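Thread on getting work into a juried print show, as I've just finished my part of the one at the Priston and a few people have messaged me about how it goes. Long one.

The show is called Otanska. It's works on paper only, held every second year, and the Priston gives it both downstairs rooms plus the hallway. It opens in August and stays up until the school holidays.

I have 3 pieces in it. Two are linocuts and one is a drypoint with watercolour over the top. The drypoint is the one I nearly didn't send.

Numbers, for those who like them. The jury looked at 675 entries and took 70. Last time I entered I was turned down, and the time before that too, with the same email both times except for the colour of the banner.

Entry is online. You fill in title, medium, year, paper size, image size and price. They want the image size in centimetres, height first. I put width first on one of mine and had to write and ask them to fix it. They did, same day.

Photograph your prints in flat daylight near a window with no sun coming through. I don't use glass and I don't use a flash. The upload page shrinks everything anyway, so a file off a decent phone is fine. Check the greys, though. My first attempt made a warm grey look like dishwater. 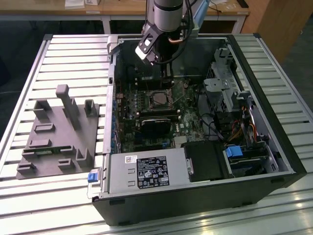
The statement is limited to 100 words or thereabouts and I would use fewer. Mine said what the prints were of (the grain silos at Stadov), how they were made and how big the edition was. I left out the childhood paragraph that was in my earlier entries.

Paper. The linocuts are on Kütt, the heavier weight, in the off-white. It takes oil-based ink without much fuss and the deckle edge holds up to handling. The drypoint is on the same paper soaked for an hour and blotted. It did cockle a bit after the watercolour and I had to press it under boards for most of a week.

Framing was the expensive part. The rules say float mount or window mat, white or natural timber, acrylic and no glass. I had planned to reuse frames from an old group show and they were black, so that was that. I ended up cutting my own mats and paying for the frames.

If you cut your own mats, change the blade for every window. I tried to get two windows out of one blade and the second had a furry corner. I turned that mat into a mount for the test print that now hangs in our laundry.

Hanging hardware is D-rings and no wire. They measure down from the top of the frame to the ring and it has to be the same on both sides. Someone at the drop-off table had a ruler out and was checking. Mine were two millimetres off on the big one and I fixed it on the floor with a borrowed screwdriver.

Drop-off was from nine in the morning. I got there at ten past and there was already a line down the ramp. Bring a cardboard sleeve for each work with your name on the outside, and keep the receipt, as you need it to collect anything unsold.

Commission is 34 per cent. That's on the framed price, so work your framing cost in before you set it. I didn't do this the first time I sold something and more or less gave the frame away.

A few people asked whether to price unframed copies from the edition as well. The Priston keeps a folder behind the desk and will sell from it if you supply them in clear sleeves with a backing board. I've put in four of each linocut. The drypoint is hand-coloured and I didn't want to paint it four more times.
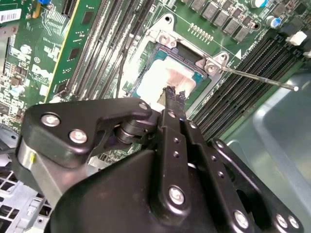

Reply from Stadovprints: are they strict about edition numbers? I've got a run where I lost track halfway and some of them aren't signed.

They do ask for the number on the form and they look at the front of the print when you drop it off. I'd sort out the run first – lay them all out, bin the bad ones, decide on the total, then number and sign the lot in pencil in one sitting. If you really can't say how many there are, enter it as an open edition. They accept those.

Other things I'd do differently. I'd start the framing a month earlier. I'd send the drypoint in first and stop dithering over it. I'd also write down the ink mix for the green, which I now can't match.

The opening is from six in the evening and it's free. Parking behind the Priston fills up fast but there is plenty on the street past the pool. The side door has the ramp.

My three are in the hallway, on the left after the coat hooks. The light is better there than in the second room, I think, though the drypoint picks up some reflection from the exit sign.

Unsold work has to be picked up within a fortnight of closing, before four in the afternoon. They charge storage after that. I'll post the dates for the next call for entries when they go up.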